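October 4, 2024

Since August we live in Jaddale, and the mornings are already cold. When I took the box with winter clothes from the top of the wardrobe, I found that I had packed it very badly in spring. Everything was pushed in like into a bag for the laundry. So yesterday I put all of it on the bed and began from zero.

In Drekberg, where we lived before, I had a deep shelf and I simply made towers of sweaters. The one I needed was always at the bottom. Here the drawers are low, so a tower is not possible, and I had to learn another way of folding.

For knitwear I do it like this:

- lay the sweater with its front down and smooth it with flat hands
- bring both sides to the middle, with the sleeves going down along the back
- fold from the bottom up, 2 times, and do not press

The last point was difficult for me. I like sharp edges, but wool does not like them, and a thick bundle with a soft, round edge is better for it. I also stopped hanging the heavy ones. A green cardigan from the market in Protthorpe got two little horns at the shoulders from the hanger, and they never went away.

The grey one was the first I was satisfied with.
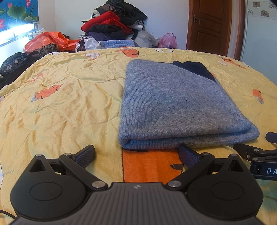
*The grey knit, folded, on the yellow bedding.*

It has some darker blotches and a few small fibres on it, so I will go over it with the brush before it goes in the drawer. The scarves are still on the chair – I have no system for scarves yet. If you have one, please write it in the comments.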